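Wednesday, February

Artificial flower work, vase end of the table. Sorted the Fontana stems by type before doing anything else. The tulips have smooth stems and long pointed leaves. The filler stems are the awkward ones – segmented, bumpy, with side shoots that catch on the leaves of whatever is already standing.

Left three tulips in the white ribbed vase: yellow, cream, and the white with a pale blue tint. Leaves are fanned out at the mouth, so there is less opening left than the rim suggests.

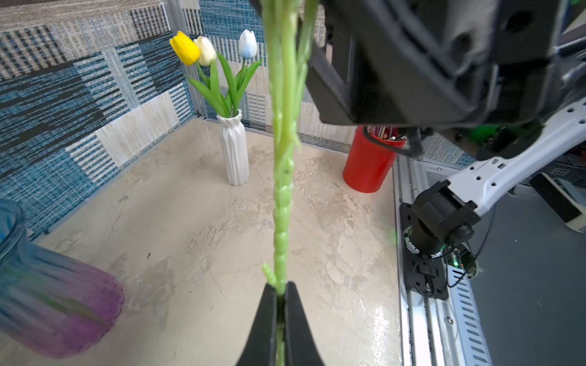

Filler stems go in last, held below the first side shoot. Gripping above it lets the bottom end swing. Trimmed one Kaltora stem to 200 mm and it sat too low, with the top strands buried in the tulip leaves. Leave the rest at full length for now.

Vase stays toward the back of the marble-pattern top, red stick container to its right. Bag label for the pale green stems should read 501. The old label still says 1,289.

To do: check whether the Omier vase has a wider neck. Wipe leaves. Reorder yellow.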